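5.3 Clearing the Table

Of all the chores in our list, clearing the table is the one we expected to say the least about, and it has ended up with the longest section in the paper, for which we ask the reader's patience. We chose it in the first place for its plainness. A person carries a bowl to the sink and drops the spoon on a tray while thinking about something else entirely, and most of us have been able to do it since we were small. It seemed a fair question to put to a two-armed machine: can you take over this small job in a kitchen, on an ordinary evening, without someone standing by to help?

The short answer is that it can do most of the job, most of the time, at a pace that would try anyone's good temper. The longer answer depends a great deal on which part of the job one looks at. We split the chore into the same stages used for the laundry and shelf tasks in Sections 5.1 and 5.2: finding the item, getting hold of it, moving it, and letting it go in a sensible place. The Pluto policy was trained on 2,231 demonstrations gathered by the Kindix team at the Orkosgate site, all of them performed by people guiding the arms by hand, and it was then tested on tableware it had not met during training. A run was counted as a success only if every item ended up where it belonged and nobody touched the table in between. By that rule, 69 percent of the test runs succeeded.

We were pleased with that number for about a day, and then we sat down and watched the failures. Very few of them came from finding the item. The policy seems to know perfectly well where a bowl is, even when the light changes or when someone walks past on the far side of the table. What goes wrong is the getting hold. A bowl with a wide, sloping rim gives a pair of stiff fingers very little to pinch, and if one finger goes inside and the other stays outside, the two have to come together at just the right height or the whole bowl tips and skates away. People solve this without noticing, by letting a fingertip slide down the side until it feels right. Our fingers have no such feeling in them, and so the policy has to get by on sight alone.

Spoons are troublesome in a different way. A spoon lying flat on a table is nearly all edge, and the arm must come down low enough to catch the handle but not so low that it presses into the surface and stops itself. Here a raised rim helps more than we would have guessed. When a spoon lay against the side of a tray, the policy often learned to push it up along the rim and take it from there, a trick that several of our demonstrators used as well. We did not ask them to, and some of them told us afterward that they had not known they were doing it.

The view from the wrist matters a good deal in all of this, and readers who build such systems will know the difficulty already. Once the fingers are close to the thing they want, they cover a large share of what the wrist camera can see, and the other arm may well be working in what is left (Figure 19). 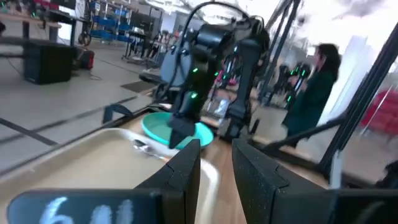
Figure 19. Left wrist view during the table-clearing task, with the second arm at the turquoise bowl and a spoon in the tray.

We tried taking the wrist views away altogether, leaving only the fixed camera over the table, and the results fell so sharply on the spoons that we stopped the comparison early. With both wrist views restored, the policy recovered its earlier behavior. We take this as fair evidence that a partly blocked close view is still worth far more than a clear distant one, at least for small and shiny things. Ahmadpour grasp scoring, which we used for the shelf task, gave no help on this one, and we have left it out of the table for that reason.

Would we let the system clear our own tables at home? With plastic bowls and a free evening, gladly. With the good china we would still rather do it ourselves. The remaining errors are mostly of one kind, though, and in Section 6 we describe 2 changes to the fingertips that we hope will bring them down.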